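Took up the office vending machine question again. For new followers: the machine eats dollars, and I have been keeping a record since May.

So far I have emailed the vendor, Goodall, five times. Each reply thanks me for my patience, which I never offered.

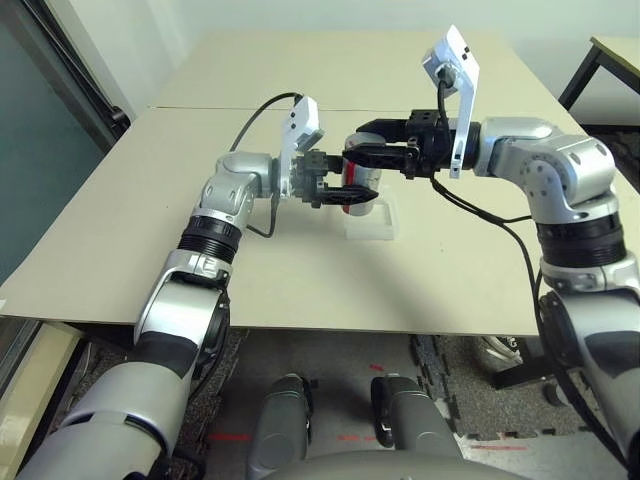 The price of a soda went up 60 cents in the spring. Aurelio Soler from accounting says this is inflation. Aurelio brings his own seltzer from home and can afford to be calm.

My refund request is number 814. I asked what happened to the first 813 and got a link to a survey.

The survey wanted me to rate my snack journey. I rated it. There was a box for comments with a limit of 1000 characters — I used them all and had to cut a good paragraph on pretzels.
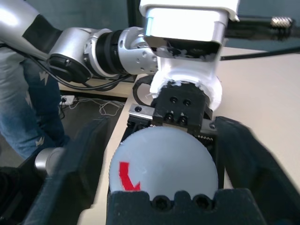

Can out on the table, white housing, four hex screws.

Correction to the above, I was wrong about the can. Please enjoy the screws.

Sunee Saengthong has started selling granola bars out of her desk drawer. Exact change only, no survey. She's sold out by 3 p.m. most days.

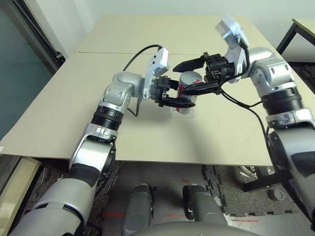

Goodall wrote back this morning. They can offer me a credit, good only at the machine that took my money. I'm told it expires at midnight.

Sunee says she'll take the credit at half price.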